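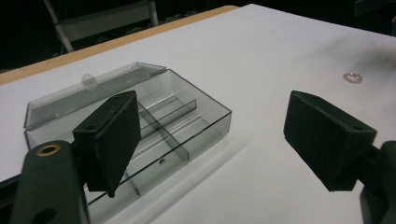 The Small Parts Problem

Every household has a drawer, and every drawer has a bottom layer. Ours, when we finally tipped it out onto the kitchen table one Wednesday evening, yielded picture hooks, cup hooks, a fistful of washers, two sizes of furniture feet, beads from a bracelet that gave up years ago, and a single Allen key that fits nothing we own or have ever owned. We put it back, of course. It would be reckless to throw out an Allen key.

Regular readers of the Driston Home Circle newsletter will know that our last three items were on closets, and that the closets have not stayed done. So this month we are thinking smaller. The subject is the divided box: clear plastic, hinged lid, little walls inside, sold in every hardware store and craft aisle in the country to people who believe that this one will be different.

I own several. The oldest is a Gukitz with 32 cells, bought for embroidery thread and now home to fuses, earring backs and what may be a tooth. Its trouble is that the cells are tiny and all the same size, and the world isn't. Anything longer than a thumbnail has to go in diagonally or not at all. The Flillow is kinder, having dividers that slide out, so you can make one long slot for the drill bits and leave the rest in squares. It also means the dividers slide out on their own when you drop it on the basement stairs, at which point you own a box of mixed drill bits and a clearer idea of your own character.

A few things I have learned, at some cost to my knees. Open the lid flat on the table before you fill anything, and make sure there is room behind the box for it to go. Fill from the back row forward or your sleeve will be in the screws. If a divider doesn't reach all the way to the lid, and plenty don't, carry the box level and store it level, and do not let anyone stand it on a shelf like a book. And leave one cell empty for the item you will find under the refrigerator tomorrow.

Labels are a matter of temperament. I put them on the lid for a while, which works nicely until you open the lid. Clear plastic is meant to spare you all this, and it does for anything you can recognize from the side. 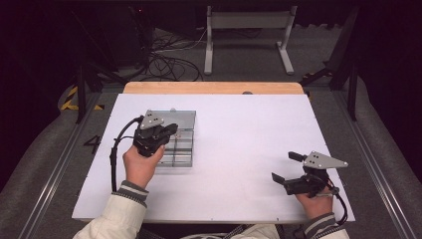
Jõgi wrote in after the closet series to say that sorting by type is a mistake and everything should be sorted by job: one box for hanging pictures, hooks and nails and wire together, another for sewing on buttons. You take the one box to the wall and you don't go back to the basement four times. I have tried this for a week and it is annoyingly good, although I now own cup hooks in three places.

Next month, string.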